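Label nach oben, bitte! Zu Besuch am Packplatz von Ostusero

Eigentlich wollte ich nur wissen, warum meine Bestellung so hübsch verpackt war. Eine Mail später stehe ich im Versandraum von Ostusero, halte einen Becher Tee und rede mit der Frau, die hier seit acht Jahren packt. Ihren Namen will sie nicht im Netz lesen, erzählen mag sie dafür umso lieber. "Früher, in Grindau, hatten wir ein Kellerloch mit Neonröhre", sagt sie. "Als ich die Fenster gesehen habe, hab ich sofort zugesagt!" 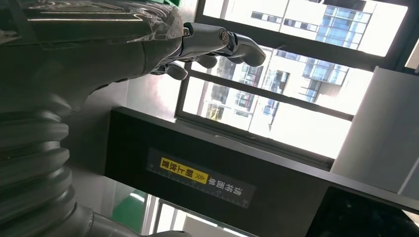
Große Fenster, schwarze Rahmen, Häuser gegenüber.

Im Januar gingen 2.670 Sendungen raus, an ihrem stärksten Tag waren es 322. Ich frage, ob man da nicht irgendwann nur noch Kartons träumt. "Tüten", sagt sie und lacht. "Kartons sind brav, die bleiben stehen. Von Tüten träume ich."
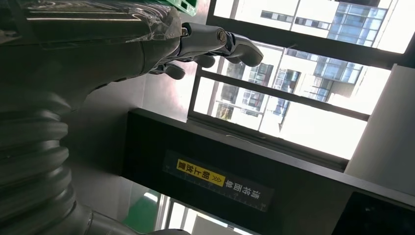
Angefangen hat sie als Aushilfe, für einen Winter, dann kam der große Auftrag von Vummont und sie blieb einfach da. Heute lernt sie die Neuen an. "Erst gucken, dann kleben", sagt sie – den Satz höre ich an diesem Vormittag bestimmt fünfmal. Am meisten ärgert sie ein Versandetikett, das über eine Falte läuft. Und wer ein Paket verkehrt herum hinlegt, bekommt von ihr einen Blick, den ich nicht abkriegen möchte. Dabei steht es doch auf der schwarzen Säule, auf Chinesisch zwar, aber das Sätzchen kann hier inzwischen jeder: Etikett nach oben.
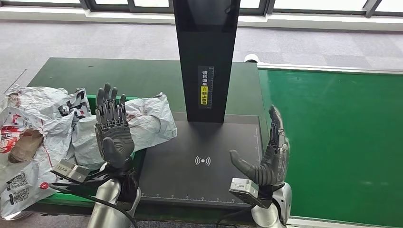 Karton oder Tüte?

Für Stoffe nimmt sie Tüten, für alles von Thongsuk einen Karton, da lässt sie nicht mit sich reden. "Das ist Keramik, da will ich nachts schlafen."
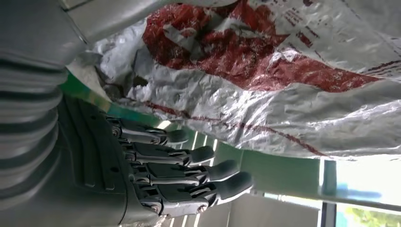
Beim Verpacken von Kleidung hat sie ihre eigene Reihenfolge: falten, flach drücken, Luft raus, zukleben. Ich darf auch mal und stelle mich furchtbar an. So eine dünne weiße Plastiktüte glänzt bei Tageslicht ja in jeder Knitterfalte, und auf genau so was soll dann das Etikett! "Mit der Handkante glatt streichen, von der Mitte nach außen", rät sie mir. Mein dritter Versuch geht durch. Den Tee habe ich kalt ausgetrunken.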